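2023-08-31, bag bench

Budget for the second rig is due in December and I'd rather write the list now, while I'm still annoyed, than try to remember it all later. So this is half notebook, half shopping list.

Started on the thank-you bags with the arms we have. Both of them can reach the hook on the wall and the floor under it, so I'm not asking for longer arms this time (that was 16 lines of argument in the last request and I'd like those hours back).
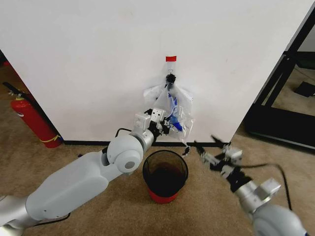
Left gripper on the bag, right one hovering empty.

What I do want is fingers. Thin film is miserable stuff to pinch, and I think softer tips would get us further than any new gripper would. Fallby sells a pair for $41 and Gough has a set at $700 with sensing built in. I'd get four pairs of the cheap ones first and beat them up for a month! If they wear out we've lost pocket change, and if they don't, the Gough money goes to a spare wrist.

Then cables. Every time I look at the loops over the grippers I think of the one snag that will cost us an afternoon. Sleeves, clips, proper strain relief, put it all down. Also more bags, boring but true, plus binder clips and another roll of the red tape.
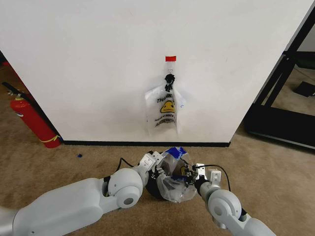
Yesenia Ríos thinks I have this backwards. Her note on the draft says to buy the Gough set now, before prices move, and skip the cheap tips, and she wants to know who is going to spend a month swapping fingers. (Me. I'd be swapping fingers.) She does agree on the cables, and she'd add a service plan from Arkia, which I hadn't priced at all. Asked them for a quote this afternoon.

Next up is bins. I want a few more shapes and sizes so we aren't planning everything for one rim height, and they're cheap enough to go under consumables, where they won't need a signature.
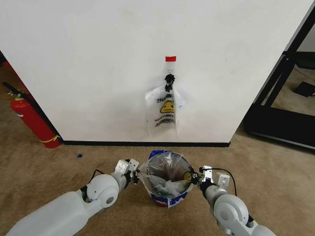
Liners go on the same line, a box of 19 from Drallby unless there's a bigger pack. Still open: whether the second rig gets its own wall panel or shares this one. Sharing saves money but then only one pair of arms can work at a time, so I'm leaning toward a second panel. Need to measure the floor first.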